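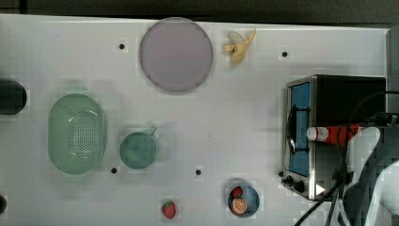 **Play kitchen: keep the fruit in the colander or in the bowl?**

**ninum_mom** – 05/08/2022
We set up a table for the kids at the Urklow playgroup, with a white top and a toaster oven at one end. Dishes are a lavender plate, a green mug, a green colander and a small blue bowl. The food is mostly fruit: banana, strawberries, orange slice. At cleanup everything goes into one tub and the next group spends the first 15 minutes digging. I want a fixed spot for each thing. Where do you keep the play food?

**brondton_dad**
Colander. It's the biggest thing with a rim and you can rinse the fruit in it. We wash ours every Monday, shake it and leave it on a towel.

**Juwita Jugah**
I would go with the bowl. If the fruit lives in the colander, the kids never use the colander for pretend washing, they just treat it as a box. Mine pour fruit from the bowl into the colander, "wash" it, then serve it on the plate. That gets you a whole game.

**brondton_dad**
A small bowl holds a strawberry and an orange slice and then it's full. Where does the banana go?

**Juwita Jugah**
On the plate. Same as at home when I've peeled one for somebody.

**khoo_77**
Does the oven stay on the table? We had ours at the side and it took up so much room that two kids could hardly work next to each other. We moved it to a low shelf and they liked it better there. They could open the door without knocking the cups over.

**ninum_mom**
It stays for now. I've been turning it so the door faces in toward the dishes. If the door faces out, somebody walks into it.

**khoo_77**
Fair, but then you need clear space in front of the door. I wouldn't park the plate too close.

**pegboard_pat**
We drew outlines on a sheet of paper for each dish and taped it down. Took 25 minutes. The four-year-olds match them up without being told. The younger ones peel the tape, so check it now and then.

**brondton_dad**
Tried outlines in January. They lasted a week. I still say one container, lid on, done.

**pegboard_pat**
What tape did you use? Masking tape comes right up. Clear packing tape held for us – you do have to scrape it off later.

**brondton_dad**
Masking. OK, that could be it.

**ninum_mom**
Thanks all. I'm going to try fruit in the bowl, colander empty, mug beside it, and outlines for the bigger pieces. If the banana keeps ending up on the floor I'll get a second bowl.

**Juwita Jugah**
Get the second bowl anyway. Two kids will want the first one.

**khoo_77**
Seconded. And post again once you've tried the shelf!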